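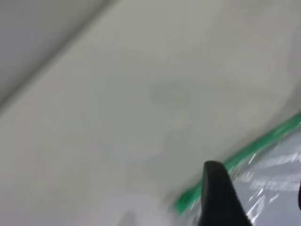

How to Prepare an Interior Wall for Painting

September 14, 2022
By Lilibeth Dagdag, Prantl Home Maintenance Office

Print this page | E-mail this page
Shares: 472 | Comments: 2

A new coat of paint will show most faults in the wall beneath it. Residents are asked to complete the steps below before opening the paint.

1. Clear the room. Move furniture to the center and cover it. Turn off power to the room at the panel, then remove outlet and switch covers.

2. Wash the wall. Use warm water and a small amount of mild detergent, working from the bottom up. Rinse with clean water and allow the wall to dry overnight. Kitchen walls may need a second washing.

3. Fill holes and cracks. Press filler into each hole with a flexible knife and leave it slightly proud of the surface. Deep holes should be filled in two layers – the first must be hard before the second is applied.

4. Sand the repairs. Use fine paper on a flat block and wear a dust mask. Homes built before 1978 may contain lead paint and must be tested before any sanding is done. Residents of the Steline and Boltel buildings should contact the office to arrange a test.

5. Remove the dust. Wipe the wall with a damp cloth, including the top edge of the baseboard.

6. Prime. Apply primer to all filled areas and to any bare plaster. Stains from water or smoke require a stain-blocking primer over the full mark. Follow the drying time printed on the can.

Open windows while primer is drying. In the Jutus building, where window openings are limited, painting should be finished before November.

Leftover filler and primer may not be poured down any drain. Sealed cans are accepted at the maintenance office during regular hours.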